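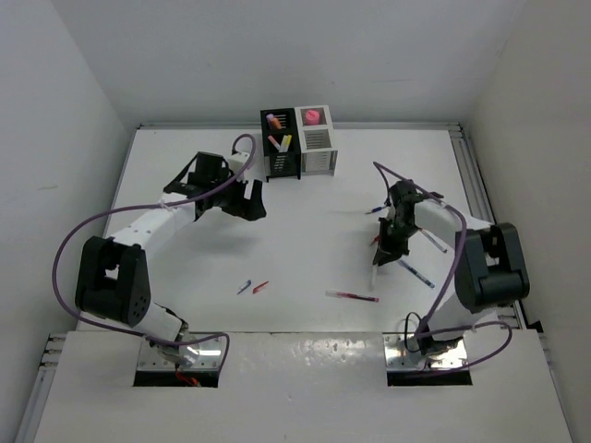 Myfanwy Kemeys wrote in after the last newsletter to ask whether you need to be able to draw before you try linocut, because she has been putting it off for years on exactly those grounds. No, Myfanwy, you don't! I can't draw a horse to save my life and I have had the best time with it, so I'm going to use my space this month to tell you all about the class I took at Rellano.

It started in March, when I saw a card pinned up by the register at the art supply store. Beginner block printing, 3 sessions, all tools included, 80 dollars. I had a birthday check I hadn't spent, so I signed up before I could talk myself out of it. Our teacher was Wálter Marulanda, who is the calmest person I have ever met around sharp objects. There were more of us than there were good chairs, and I got a stool with a wobble.

The first session was all carving. You get a gray block of linoleum and a little V-shaped gouge, and you cut away everything you want to stay white. That sounds simple and for the first half hour my brain would not do it. I carved out the very leaf I meant to keep. Wálter looked at it for a while and told me I had a nice background there and should put something in the hole, so I put a beetle in the hole, and I love that beetle more than anything else I made.

A few things I wish I'd known. Warm the block first. I sit on mine (really!) for a few minutes, and the gouge goes through it like cold butter instead of like a shoe. Keep your other hand behind the blade, always. Letters have to be carved backwards, and yes, one of us forgot, and now there is a very handsome card out there reading LEON with the N facing the wrong way.

The second session was inking, and I was hooked for good. You roll the ink out on a sheet of glass until it makes a hissy, sticky sound, then roll it over the block in thin coats. I used too much and filled in all my fine lines. Wipe it off, try again. Then you lay the paper down, rub the back with a wooden spoon, and peel it up from one corner - I don't think I will ever get tired of that peel. The whole room went "ooh" every single time, even for the smudgy ones.

For the last session we did two colors, with a separate block for each. Getting them to line up is fiddly. Mine are off by a hair on nearly every print and I've decided I like the beetle with a bit of a shadow.

Since then I've carved 18 blocks at my kitchen table, mostly seed pods and birds, plus one of my sister's teapot that came out looking like an elephant. I print on plain card stock for everyday and save the good paper for gifts. Water-based ink washes up with dish soap, but it dries fast on the glass, so get everything laid out before you open the tube.

If you'd like to try it, bring an apron to our next get-together. I'll have spare gouges, a few blank blocks and plenty of scrap paper, and Myfanwy, I'm saving you the seat next to me. You can trace something!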